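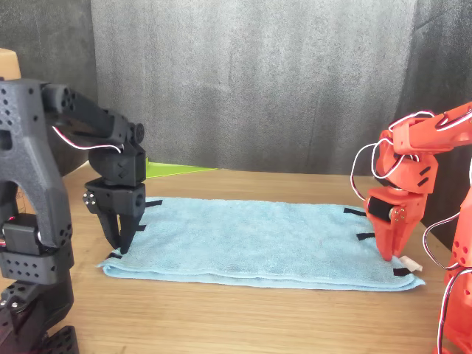
A student chapter of a technical society gives you two things in your first year: people who are a few steps ahead of you, and practice at talking about technical work. This handout covers the second. At the Estness chapter night in August you will be asked what you are working on, often by someone from another branch of engineering. Start with what a person could see. "Two robot arms, one black and one orange, facing each other across a folded towel" is a usable first sentence. "Bimanual manipulation of deformable objects" can wait until the listener asks for it.

Before the chapter night

Read the member list for Zesholm and Paewai, the two sections that share the evening with us. Pick 2 people you would like to meet and write down one question for each. Questions about daily work get better answers than questions about openings.

Bring a printed résumé, one page. Put your course projects above your part-time jobs if the projects are technical. Student membership goes under its own heading with the year you joined. Do not list an office you have not held yet, even if you are the only candidate. 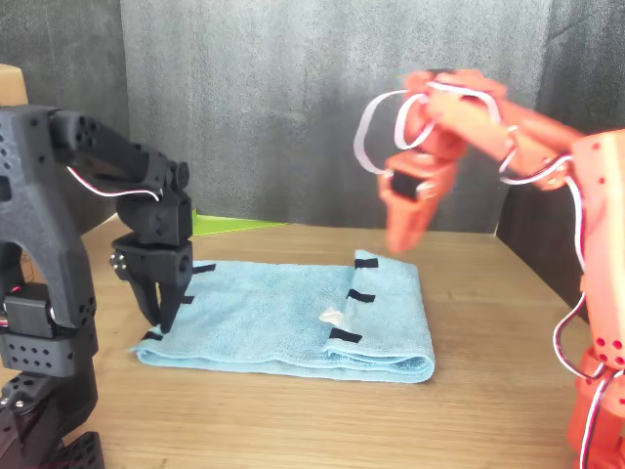
Blue towel folded into a long rectangle, with the two arms on either side.

The short talk

You have 60 seconds. Most people lose the first 13 of them on their name, their major and an apology for being nervous. Give your name and go straight to the work. A plan that fits the time:

What the problem is, in one sentence
What you did yourself, as opposed to the team
One result or one difficulty
What you want to learn next

Say "I" when you mean yourself. In group projects students tend to say "we" for everything, and the listener cannot tell who did the wiring and who wrote the report.

Tane Whitcombe will run practice rounds in the last part of class. Work in pairs and time each other. The listener repeats the project back in their own words. If they get it wrong, change the talk and go again.
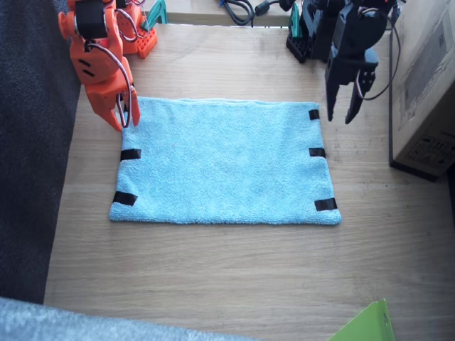 Difficulties are worth including. An engineer from Rillel who has spent years on pump failures will have more to say about a bracket that cracked than about a test that passed — and you will have a conversation in place of a speech.

After the evening

Write to the people you met within 2 days. Keep it to 6 lines or fewer. Mention something from the conversation so they can place you, and ask at most one thing. If you promised to send a report or a drawing, attach it to that message. 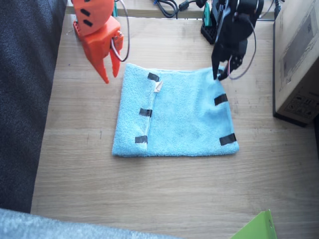 Folded towel with six short pieces of black tape, three down each side.

To hand in

One written version of your short talk, plus your partner's notes from the practice round. Abbas Bakhtiari collects these at the start of the next class. Talks that run over time should be cut before you submit them.

Membership forms are at the front desk. Joining is optional and does not affect your grade.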